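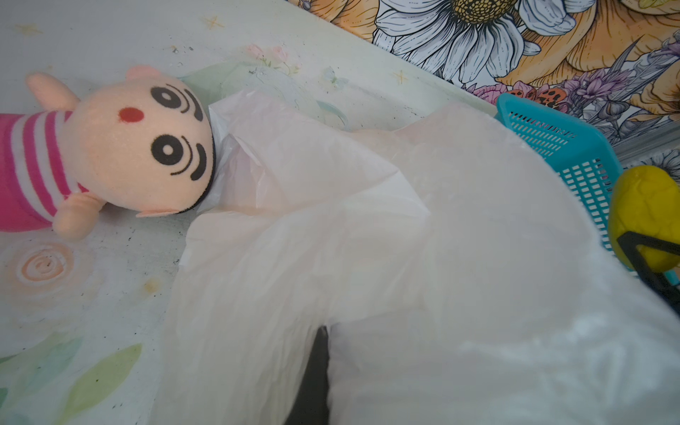
Skolley Twin Bench Cell: film snag update

The Skolley is our two-arm bench cell for small handling work, and we love what people get up to with it: bagging, sorting, basket picking, all the soft and awkward stuff. It has also had one stubborn fault, and we'd like you to know exactly what it is before you order or update.

What went wrong

Thin plastic film can work its way between the fingers and the first wrist joint. The controller reads the extra drag as a firm grip and keeps pulling. On the test bench at Coststead we logged 57 snags in 835 bagging runs, and 11 of those ended with a wrist servo shutting down on heat. One arm stopped while the other carried on, and that part worried us most! An arm that keeps moving beside a stalled one is a safety matter, so we treated it as one.

Bags are the worst of it. Fruit, boxes and mesh baskets gave us very little trouble, even with both arms working the same table.
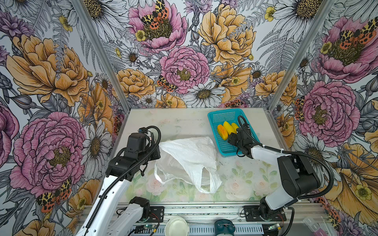

What we changed

Riku Maruyama rewrote the grip check over a long November, and it's a lovely piece of work. Drag is now compared with finger position 135 times a second. If the two disagree, both arms stop together and hold where they are. The Siregar finger guard (a slim sleeve that closes the gap at the wrist) ships with every new cell and fits older ones with the same screws.

If an arm stops on film

Press the stop button and switch off power at the base. Support the forearm with one hand, as it will sag. Cut the film close to the fingers and draw it out toward the tips. Don't turn the wrist by hand to free it. Check the cable loop for nicks, then power up and run the homing routine with the table clear.

Still open

Very thin produce bags can slip past the guard at full speed. We suggest the slow profile for those until the next Radirton firmware is out.
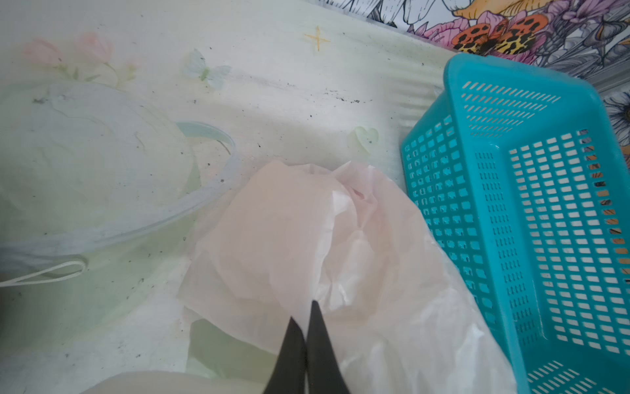 Can I fit the finger guard without the new firmware?
You can, and it will cut down on snags, but the two arms won't stop together until the firmware is installed. Please do both before running bags again.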